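3.2 Recolha e triagem dos equipamentos

Os computadores de secretária analisados neste estudo provêm de duas origens: os serviços administrativos do município de Stekthorpe e a rede de escolas de Ultcombe. Em ambos os casos, as máquinas tinham sido abatidas ao inventário e aguardavam encaminhamento para reciclagem. A triagem inicial separou as unidades com caixa íntegra das que apresentavam danos estruturais, e só as primeiras passaram à fase de abertura e avaliação dos componentes internos, entre os quais a placa-mãe, o processador e os módulos de memória (Figura 3).

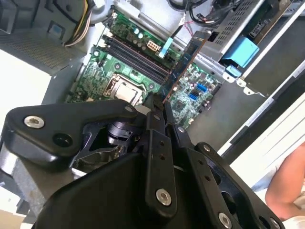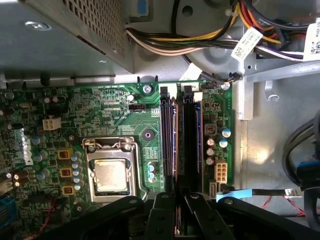 Figura 3. Módulos de memória e placas-mãe verdes em caixas de computador abertas.

O período de armazenamento antes da triagem variou bastante entre as duas origens. Em Stekthorpe, o regulamento interno obriga à retirada dos equipamentos abatidos no prazo de 6 meses. Em Ultcombe não existe prazo definido, e parte das máquinas permaneceu 18 meses em arrecadações escolares sem controlo de humidade. Esta diferença foi registada como variável de contexto e é retomada na secção 4, a propósito da taxa de rejeição das fontes de alimentação.

Para a classificação dos componentes adotou-se a grelha de Tseng, já utilizada em trabalhos sobre pequenos eletrodomésticos, com duas alterações. A categoria "reutilizável com reparação" foi retirada, dado que nenhum dos municípios dispõe de oficina própria, e acrescentou-se uma categoria para peças funcionais mas sem procura local. Esta última revelou-se necessária logo nas primeiras sessões. Um módulo de memória de geração antiga pode estar em perfeitas condições e não ter destino possível na região, o que o torna, para efeitos de gestão municipal, equivalente a um resíduo.

A procura local foi estimada a partir dos registos de pedidos do centro de reutilização de Pravstead, que serve as duas áreas. Consideraram-se os pedidos de particulares e de associações, excluindo os das próprias câmaras. Os registos não distinguem entre pedidos satisfeitos e pedidos retirados pelo requerente, pelo que os valores apresentados devem ser lidos como limite superior.

3.3 Limitações

A amostra não inclui computadores portáteis, cujo circuito de abate é distinto e passa, nos dois municípios, por contratos de aluguer. Também não foi possível reconstituir o historial de utilização de cada máquina, uma vez que as etiquetas de inventário tinham sido retiradas em Ultcombe antes da entrega. Os custos de transporte até Pravstead foram calculados por viagem e não por peso, de acordo com a prática de faturação dos serviços municipais.

Este sítio utiliza cookies para melhorar a navegação. Aceitar | Definições
Contactos | © Todos os direitos reservados | Voltar ao topo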